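Chapter 4
Water in the House: Heat, Volume and Waste

I grew up in a house where the bath was filled once in the evening and shared, oldest first, and I was the youngest. By the time I climbed in, the water was grey and barely warm, and I remember wondering where all the heat had gone. I'd felt it coming off the tap. I'd seen the steam on the window. That question is pretty much what this chapter is about, so I suppose I owe my brothers something!

In Chapter 3 we looked at heat moving through walls and roofs. Water is a different sort of customer. It holds a great deal of heat for its weight, it carries that heat wherever you pipe it, and then (in most homes) we let it run down the drain while it's still warm. If you did the exercise with the kettle and the thermometer, dig out your notes, as you'll want them for section 4.2.

Key words for this chapter: specific heat capacity, standing loss, draw-off, dead leg, mixing temperature.

4.1 Where the heat goes

Let's begin with a plain sum. Suppose you run a bath and the cold main comes in at 20 degrees on a warm afternoon. Your hot tank is set to 60 degrees. Mix equal amounts of the two and you get 40 degrees, a comfortable bath for most people. I like this sum because you can do it in your head, and because it shows that half of what's in the tub never went near the boiler.

Now try it again in October, when the main is a good deal colder. You need a bigger share of hot water to reach the same 40 degrees, so the tank empties sooner and the boiler has more to do. People in the town of Farnine used to ring the water company every autumn to complain that their tanks had shrunk. The tanks were the same size as ever - it was the river Awan, which feeds the town's supply, that had cooled down.

The material of the tub matters too, though less than the showroom would have you believe. A heavy cast-iron bath such as the old Holik soaks up a fair amount of heat in the first few minutes and leaves you reaching for the tap. A light one like the Trultska takes very little. After that, most of the loss is from the surface of the water, by evaporation, and the steam on my childhood window was exactly that.

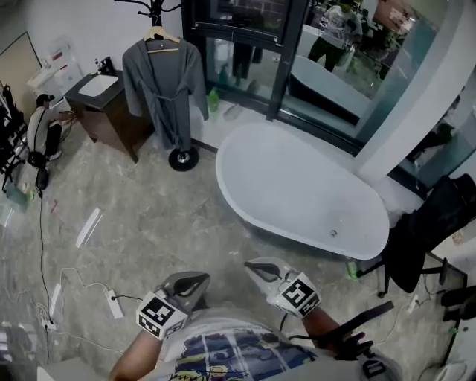

Why does a deep, narrow bath stay warm longer than a wide, shallow one holding the same water?

Heat leaves mainly through the top, and the deep bath has less surface open to the air for each litre underneath it.

Keep that answer in mind when we get to hot water tanks in 4.3, where we'll put a lid on the problem. Before then, I'd like you to find the dead leg in your own kitchen. Run the hot tap into a measuring jug until the water turns hot, and write down how much you collected. Do it 2 times, once first thing in the morning and once straight after washing up, and bring both readings to the next section.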